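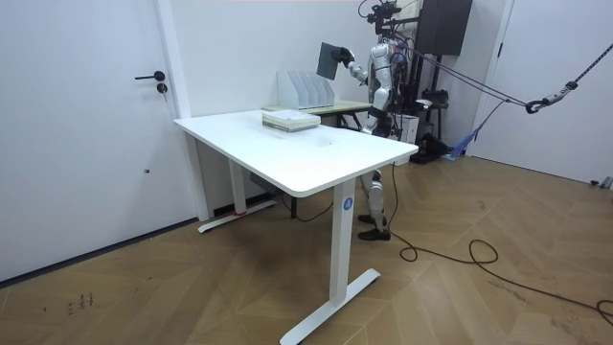 1/31/21

Drondirness project book, shelving task

I'm writing this up the same evening while I can still read my own scribbles, and also because Bořivoj asked me very nicely (for the second time) to stop leaving the good bits on the backs of envelopes. So, at length, for him and for whoever in the club picks up the book after us.

The task is unchanged from what we put in the Dimitrov entry form. Pick up a flat thing from the white desk, turn with it, and set it upright in the file organizer on the table behind. We have been calling it "the librarian" among ourselves, and I would like us to go on calling it that on the poster too, whatever Miloslav thinks of the joke. Flat things means books and folders for now. Loose paper we agreed to leave alone until after May, and I'm glad we did, we have plenty to be getting on with.

Setup first, as it cost us a good part of the morning. The standing desk had been moved for the floor to be cleaned and came back at a slightly different angle, and it took us far too long to work out that this was why every reach was landing short. We put it back by eye, then by tape measure, then by arguing. Bořivoj's suggestion was that the leg with the blue A sticker should always be the one we line up on, and I have written that on the inside cover of this book in big letters. Please everybody use that leg! If you line up on the other one you get a perfectly tidy desk and a robot that misses.

Desk height: leave it where it is. I know it's tempting to raise it when you're the one leaning over to reset the book, my back agrees with you, but the whole arm path moves with it and we don't have time to redo the calibration every time somebody gets sore. Take turns on resets.

Tether stays clipped for every run, including the ones that are "only the arm." We did have a small wobble in the late morning when the waist turned faster than the feet were happy with, and the line took up the slack exactly as it should and the only thing that suffered was my tea. Miloslav had his hand on the stop before I'd even understood what was happening, which made me feel both safe and old.

Standance (Miloslav's balance code, for anyone new reading this, it keeps the robot upright while the arms are busy) is on the version he pushed last night. The change is that it now knows roughly how much weight is hanging off the wrist and leans back a touch to make up for it. With the gray folder you can hardly see the difference. With a proper hardback you can, and it's lovely to watch, the hips settle back just a little as the book comes up. I said it looked like a waiter taking a tray and was told that this is not a technical term. I am writing it down anyway.

Now the runs. We did 64 today by teleoperation, me on the controls for the first half and Bořivoj for the rest. The target for the training set is 336, a figure we arrived at by a long calculation on the whiteboard that has now been wiped, so please nobody ask me to defend it. If we keep today's pace we'll get there comfortably before the Dimitrov qualifying round. Each run is supposed to fit in 30 seconds from first movement to hand clear of the organizer, and when I started I was nowhere near it. Bořivoj is quicker than I am and, what's more annoying, smoother. He doesn't stop to think above the desk the way I do. I noticed by the end that my hesitations are all in the same place, just before the fingers touch down, and of course the policy will learn to hesitate there too if we feed it a pile of my runs. So I've marked mine in the log with an H where I dawdled and we can decide later whether to trim them.
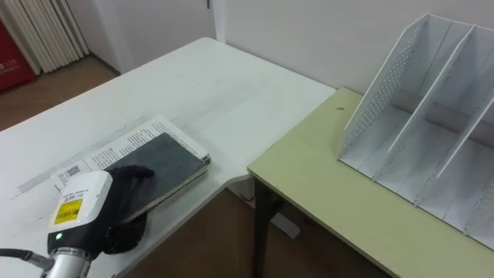

The touchdown deserves a paragraph to itself, I think, as it's where nearly all of our trouble lives. A closed book lying flat gives you nothing to get your fingers under. What we've been doing is laying the hand on the cover, spreading the fingers, and dragging the book toward the edge of the desk until enough of it overhangs for the thumb to come around underneath. On the bare desktop this works nicely. With a sheet of paper under the book it's another story altogether: the book and the paper slide along together as one thing for a while, then the paper decides to stay behind, and the book comes on with a jerk. Sometimes it's the other way around and you arrive at the edge with the paper sticking out farther than the book, and the thumb very gently picks up a leaflet.

We talked over lunch about whether to keep paper under the book at all. Miloslav is for clearing the desk and getting clean runs first. His argument is that if we can't do the simple version reliably we have no business making it harder, and I can't find anything wrong with that. Bořivoj is for leaving it in. The rules for Dimitrov say "an ordinary desk" and there has never been an ordinary desk in the history of the world without some paper on it. I sat on the fence and ate my sandwich. In the end we agreed to do both and keep them in separate folders on the drive, named so that a tired person can tell them apart. I've started a page at the back of this book for the naming. It's already longer than I'd like.

The gloves are helping a great deal, by the way. I was a doubter, I admit it. I thought we'd lose all feeling for the contact, and the numbers from the fingertips are indeed mushier than they were with bare fingers. But the grip on a smooth cover is so much better that I'd take the trade any day. Things to watch: the fabric creeps at the fingertips after a long session and bunches up, and then the fingers read as closed a little before they are. Tug it straight between runs. Bořivoj does it absentmindedly now, like straightening a child's mittens.

Then the other end of the job, the organizer. I had expected this to be the hard part and it has been the pleasant surprise of the day. The folder goes in beautifully if you come in from above, tilted, and let the lower edge find the slot before you straighten up. The dividers are sloped, so you get some help from them if you approach from the low side and none at all if you approach from the high side, when you simply bang into the tall panel and push the whole organizer along the table. It weighs nothing. I did this often enough that Miloslav proposed sticking it down. I would rather we didn't, not yet anyway, as I suspect it'll be loose on the day and we'd better find out how the policy copes. What we did agree on is that the person on resets puts it back to its mark on the back table after each run, and empties it. Empties it! I started a run with the last folder still in the slot I was aiming for and spent a good while wondering what on earth I was feeling.

Thick books are going to be a squeeze. The slots suit a folder or a thin paperback and I don't believe our fattest volume is going in there however politely we ask. Bořivoj is going to measure the ones in the pile on the desk and set aside any that don't fit, so that we aren't training the poor thing on an impossible job.

A word about Plornen. For those who weren't there, Plornen is the name the first-years voted for, and it has stuck so firmly that even Miloslav used it today without noticing, in the middle of a rather stern sentence about joint limits. The right shoulder is running warmer than the left after a long session, not alarmingly, but I'd like somebody to keep an eye on it. We're only using the right arm for this task so I suppose it's natural. We took a break whenever the readout climbed and that seemed to be enough. I've put the temperatures in the shared sheet, on the second tab, in the column I should have labeled better.

Cameras: the head view is good for the touchdown and pretty poor for the slotting, the hand gets in the way of the very slot you're trying to see. The fixed view from the side is the reverse. I did my best runs once I gave up on choosing and just glanced from one to the other at the moment of the turn. Whether the policy will manage that sort of glancing I don't know. Miloslav says it'll simply use both at once and that I'm imagining it with eyes, and he's quite right, I am.

Also the cables on the floor. I stepped over them all day and then caught my foot on the very last run, with the robot standing still, thank goodness. They need to be brought around behind and taped. I've said this in two earlier entries as well, both in my own handwriting, so I'll do it myself tomorrow before anyone else comes in.

To do, in no particular order:

Tape down the floor cables (me).
Measure the books, make a yes pile and a no pile (Bořivoj).
Look at the jerk when the paper lets go, see if Standance should be told about it or left in peace (Miloslav).
Write the start position for the turn into the script so we stop doing it from memory.
Try the drag with only two fingers down. Bořivoj did this once by accident and it went very well, and we couldn't get him to do it again.
Spare gloves, same size. The ones in the drawer are too big.
Ask about booking the room for the longer slot, we lose so much time to setting up and packing away.

I trained a first tiny policy on what we have so far and left it running when we went home, purely out of impatience. I'll put the curves on the next page once I've had a look at them.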